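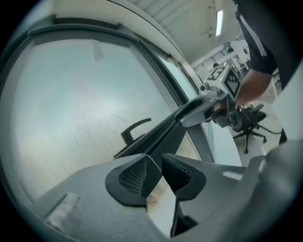 Dreten site visit, Jan 8, 2019 - quick notes

Second stop after Perier. 38 of us, split in groups of 12 or so, badge and shoe check at the door. Typing this on the bus so sorry for spelling.

Handheld gripper work next to a window with a lever handle. Two grippers, frosted glass. House rules are on one sheet, good idea, we should steal it:

- one person calls start and stop, out loud
- fingers open before you move in
- markers wiped and checked every 20 runs
- sleeves clear of the gripper tip
- chairs pushed back, floor clear

Asked about glass. They log every touch, over 406 entries so far. Nobody at Brito does that.

Weak spot - no rule for handing over mid run. They said Febuary. Cirnum draft has one already, will send it.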